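The Planner Should Know What the Camera Does Not

By Niilo Halonen

For three years I have worked on planning software for small delivery vehicles, and I want to argue against a habit of my own profession. We let perception send the planner one clean list of objects, and we treat this list as the world.

At Plasamia, where I work, our list had a confidence number for every object. The planner used it one time, as a threshold, and then threw it away. A person scored slightly over the threshold was as solid as a wall. A person slightly under it did not exist. My colleague Tumelo Nel replayed 690 night drives with this number kept until the end of planning, and the vehicle chose a lower speed in 175 of them. I consider most of those choices correct.
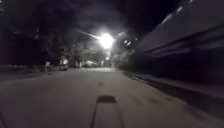 Should the vehicle simply stop when perception is unsure? Stopping has its own risks on a public street, so the planner should first reduce speed until its braking distance fits what it can really see.

The usual objection is computing time. Eetu Manninen, who maintains our controller, reminded me that he has 20 milliseconds per cycle and no wish to share them. I respect this — but we spend much more on making the path smooth, and a smooth path toward a badly seen pedestrian is not a comfort to anybody.

I would begin with the interface. Let the message carry the doubt, even if the first planner ignores it. Ours changed on a Thursday, and the tests are still running.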